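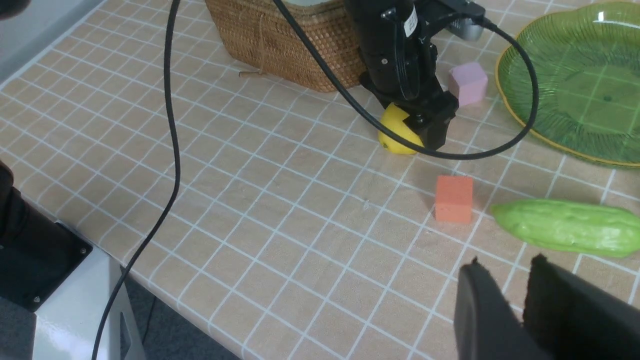 Maximiliano Leiva wants to know why a bench handling fruit and foam cubes needs rules at all, and he has asked it twice since February. Fine, Maximiliano. It goes first.

## Cillard bench rules: FAQ

**Do the rules apply to soft objects?**
Yes. A lemon is soft. The arm reaching for it isn't, and neither is the one beside it.

**Can I reach in to straighten something?**
Press stop first. Both arms, every time, even for a second.

**What about cables?**
Check the slack before each session. A loop that can catch on a plate or a finger gets re-routed and written up on the Drendisbridge sheet.

**How long is a session?**
20 minutes, then swap operators. Feeling fine at minute 19 is not an exemption.

**Who may change the speed limit?**
The person signed in as lead. Ask before, please.

**Where do I log a near miss?**
Form 14. It has one page and a box for excuses, which we do read.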